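Thursday nights with the robot club

I finally have a free evening and a cup of tea, so let me catch you all up on robot club, which has eaten my spring in the best possible way.

If you're new around here: I go to an evening class in Jallbridge that started out as "intro to automation" and became a club when the course ended and most of us kept showing up anyway. We meet on Thursday at 7 p.m. and we're supposed to be done by nine. (We are never done by nine.) There are a couple of retired folks, some college students, a nurse, a guy who fixes elevators, and me, a person who had never written a line of code before last fall and still googles how to copy a folder.

Our big project is called Warer. The name came from a typo on the sign-up sheet and it stuck. The idea is to teach a robot hand to deal with the stuff you'd find on a table in any ordinary room, and we picked flowers as our main challenge because one of the students said flowers were too hard. Well! That settled it.

And they are hard, in ways I really enjoy thinking about. A block is easy to pick up. It has flat sides, it doesn't bend, and if you squeeze a little too much it doesn't care. A bouquet has a stiff part and a floppy part, most of the weight is up at one end, and the whole bunch changes shape the second you touch it. Squeeze the wrapping too gently and it slides. Squeeze too hard and you get a sad crunching sound and everybody in the room goes "ohhh."

My job this term is going through the camera views and writing down what I think went on in each try. I thought this would be the boring job. I asked for it because I was scared of the wiring! But it's the one I'd fight to keep. You start to see the room the way the hand sees it, with the floor on the wrong side and people standing sideways, and after a while your brain stops complaining and you can read it almost like a normal picture. 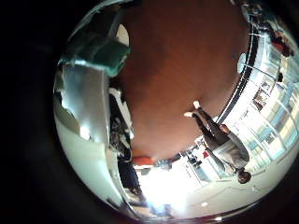

The thing I keep learning is how much of the work is setup. Before anyone gets to do the fun part, we go through the checklist, and the checklist has grown all year. Is the table where it was last week? Did someone bump the arm? Are the fingers clean? That last one sounds silly, but pollen is sticky, and one night we spent most of a session blaming the software for a grip problem that went away with a damp paper towel. I've never been so happy to see a paper towel.

Light is the other big one. Sun coming in low can wash out half of what the camera sees, and it moves while you're working, so a try that looks great at the start of practice might look like soup later on. On the weekends when we get in during the day, we've begun writing the time next to each run. It's a tiny habit and it has already saved us from one very long argument.

We've also gotten better at deciding what counts as a good try. Back in the beginning we'd cheer for anything that left the table. Now we have a little score sheet with five lines on it, and the one I pushed for is "would you still give these to your grandmother?" It's the line people argue over most and I'm weirdly proud of it. A grip can be strong and steady and still leave you with bald carnations.

The software we practice with is called Esoseo, and it's meant for classes, so it forgives a lot. You move the hand through what you want, it remembers, and then you try to get it to do the same thing with the bouquet turned a little. My first attempt was terrible -- the hand went confidently to a spot where there were no flowers at all and closed on nothing, very politely. My second was the same thing but faster. By my seventh I had a grip I wasn't ashamed of, and I may have done a small dance next to the elevator guy, who did it with me.
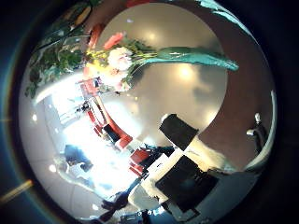 What helped most was quitting the idea that there's one right place to hold a bouquet. I'd been treating it like a handle. One of the retired folks used to do flower arranging, and she had me close my eyes and pick up a bunch from the table over and over until I noticed what my own fingers were doing. I go low and loose first, and then I close up once I feel where the weight wants to go. So we rewrote our steps to do that: come in wide, touch, wait a beat, then close. The waiting is the part I'd never have come up with on my own. It feels slow when you watch it, but the results on the score sheet went up right away, and the grandmother line went up the most.

Next up is the Sotiropoulos Cup, a small regional contest for clubs like ours. There are two rounds. The first is a set task that everyone does the same way, and the second is open, where you show the judges something you chose yourselves. We're doing flowers for the open round, obviously. The plan is to pick up a bouquet, turn it upright, and hand it to a judge. The handing over scares me a bit, because a person reaches in and grabs however they like, and the hand has to know when to let go. Right now ours lets go either too early or, in one case, not until the nurse said "please" in her work voice.

We still need to sort out who's driving and whether the spare finger pads will get here in time. I'm also supposed to be making a poster, and I have a title and a border so far. It's a very nice border!

If you're near Jallbridge and any of this sounds like fun, come by some Thursday. You don't need to know anything, I promise, I'm living proof. Bring a snack to share, and if you have a garden, bring whatever's blooming. We go through a lot of flowers.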